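Hanlow College, Introduction to American Government
Handout 3: The Veto and What Congress Can Do About It

Welcome back! Last session we left a bill sitting on the President's desk, having passed the House and the Senate in identical form. Today we get to open the envelope, so to speak, and I think this is one of the most enjoyable corners of the Constitution to read closely. Have Article I, Section 7 in front of you.
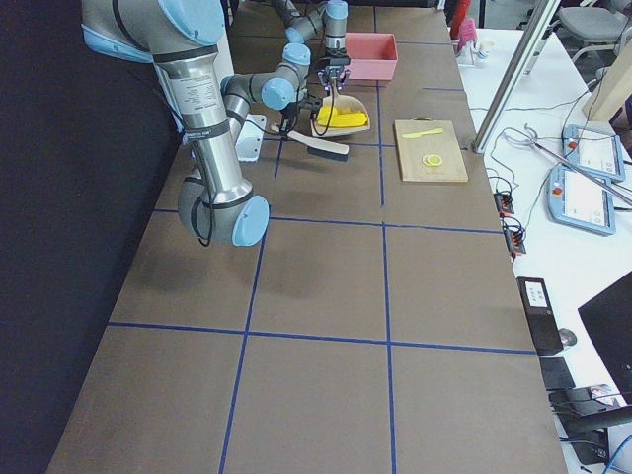
Fraser Dalgleish
Lecturer in Government, Furcombe Hall

What the text says

The word "veto" doesn't appear anywhere in the Constitution. Look for it! What you will find is a procedure. Every bill that passes both chambers must be presented to the President. If the President approves, he signs it. If not, he returns it with his objections to the chamber where it started, and that chamber enters the objections in its journal and takes up the bill again.

Notice the phrase "with his objections." A President can't just send a bill back with a shrug. The veto message is a public document, and these messages make wonderful reading, because they are often aimed at voters as much as at Congress.

The ten-day clock

The President has ten days to act, and Sundays don't count. If the ten days run out while Congress is in session, the bill becomes law without a signature. Presidents sometimes let this happen when they dislike a bill but don't want the fight.

If Congress has adjourned in a way that prevents the bill's return, an unsigned bill dies. We call this a pocket veto, and Congress gets no chance to override it. The hard question is which adjournments count. The end of a Congress clearly does. Short breaks in the middle of a session are where the arguments start, and the two branches have gone back and forth on this for generations. We'll spend a good part of the hour here.

Overriding

An override takes a two-thirds vote in each chamber. The chamber that first passed the bill votes first, and if it falls short the matter stops there. The vote is by yeas and nays, with names recorded. Two-thirds means two-thirds of the members voting, assuming a quorum is present, so absences can matter a great deal.

Overrides are rare, and students often conclude from this that Congress is weak. Hold on to that thought and test it! Leaders who know they lack the votes may rewrite the bill before it ever leaves the chamber, or attach it to something the President badly wants. A veto threat can shape a law without any veto taking place, and none of that shows up in a table of overrides.

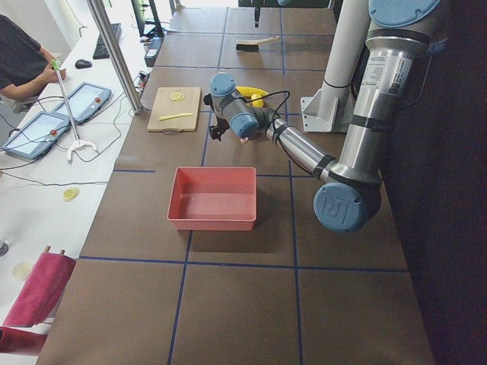 Robot arm over a brown tabletop marked in squares with blue tape.

What about part of a bill?

Many governors can strike single spending items from a budget bill. The President can't. Congress tried to grant something similar in the 1990s with the Line Item Veto Act, and the Supreme Court struck it down in Clinton v. City of New York (1998). The majority held that canceling pieces of a law already signed amounted to changing it outside the procedure in Article I. It's a terrific case for anyone who thinks procedure is dull.

For discussion
Should a three-day recess be enough for a pocket veto?
Why give the first override vote to the chamber where the bill began?
Would an item veto make a President stronger in budget talks, or just busier?

Reading
Article I, Section 7, clauses 2 and 3
Ellix reader, chapter 11 (about 2 hours if you take notes, and please do)
Hirose packet, the section on veto messages

Short papers on the pocket veto are due in March. Come and talk to me early if you'd like to write on your own state's governor instead, I'd love to read more of those.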